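Chosen name

A chosen name is a name a person goes by in daily life that isn't the one their parents put on the birth certificate. Plenty of people have one (actors, nuns, anybody called "Bud"), but this entry is mostly about chosen names among transgender and nonbinary people, which is the part I know best, having picked mine at a kitchen counter with a pen that kept skipping. 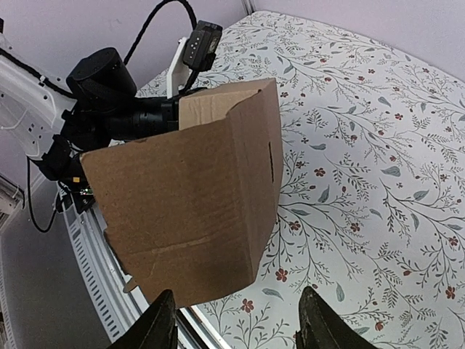
I should say up front that I wrote the first version of this entry for our community wiki in a single evening, and other people have been fixing it ever since. If it wanders in places, that's me. If a paragraph is suddenly very well organized, that's probably Marcelle Hoarau, who edits most of the legal pages and has much more patience than I do.

Terms

"Chosen name" is the phrase you'll see on forms. Some people don't like it, because it makes the name sound like a hobby, and they'd prefer plain "name." Fair enough! "Preferred name" was on nearly every form when I was younger and is fading out for the same reason: it suggests you'd be okay with the other one if the office was busy. "Lived name" and "name in use" turn up in workplace policies. The old name is often called a deadname, though I have friends who find that too grim and just say "old name" or "birth name." I use "old name" in this entry, mostly out of habit.

How people pick

There's no standard way of doing it, and I love hearing the stories. Some people keep the first initial so their signature doesn't change much. Some ask their parents what they would have been called if the doctor had announced something different, which can be a really tender conversation or a really awkward one, and in my case was both inside ten minutes. Others go to a grandparent, a saint, a book, a video game. Families with a naming tradition sometimes fold the new name right into it, so a cousin who was named for one great-aunt ends up named for another.

A lot of people try a name out before they commit. Coffee orders are the classic test, and I did it for a whole October. You find out fast whether you turn your head when it's called. (I went through two names that I never once answered to. They were lovely names and I still feel a little bad about them.) Online accounts work too, and so does asking one friend to use it in texts for a while. Switching again later is common and shouldn't be treated as a scandal.

Surnames

Last names get less attention, but they come up. In languages where surnames change with gender, a new first name can leave the last name sounding mismatched, and people have to decide whether to alter it, leave it, or drop the ending altogether. Others take a partner's name or a new one to mark distance from family. I kept mine. I'd spent years teaching people to spell it and wasn't about to start over.

Using a name without changing it legally

In many places you can go by whatever name you want socially, so long as you aren't doing it to deceive anybody. Trouble starts where two systems meet. Your badge says one thing and your paycheck says another, or the pharmacy calls out the name on the insurance card across a full waiting room, and you have to choose between standing up and pretending to read a magazine.

Schools, clinics and employers can fix a lot of this with a second name field, provided the second field is the one that gets printed and read out loud. A field that's stored someplace and never shown to the front desk doesn't do much. The last time I changed doctors I filled in the second field very carefully, in capitals, and got a letter to the old name that same week.

Changing it legally

Rules vary a lot from country to country, and within the United States from state to state, so please look up your own before you plan anything around this section. In general there's some kind of petition or declaration, a fee, and then a wait. Certain courts want a hearing and others handle the whole thing on paper. Some places have required a notice in a newspaper, and there is often a way to ask that it be skipped or sealed if you have safety worries. Fee waivers exist in many courts too, and clerks don't always bring them up, so ask.

Then comes the part I wasn't ready for, which is everybody else. Bank, passport, license, landlord, library, the gym you forgot you belonged to. Get several certified copies of the order. I got 4 and wished I'd ordered more, as one office kept a copy for ages and another wanted theirs by mail.

Other people and getting it wrong

Friends and relatives slip up, especially early on. The usual advice is to correct yourself quickly and keep going: "she, sorry, he said he'd bring the chairs." A long apology puts the other person in the position of comforting you, and by then the potato salad is getting warm. My aunt practiced by talking about me to her dog, out loud, on walks, and she got there faster than anybody else in the family.

Repeated and deliberate use of an old name is a different matter, and many workplaces treat it as harassment. See the entries on workplace policy and on pronouns, which overlap with this one more than they should. Marcelle has been meaning to merge them.

See also: Gender marker; Name day; Pronouns; Stage name; Workplace policy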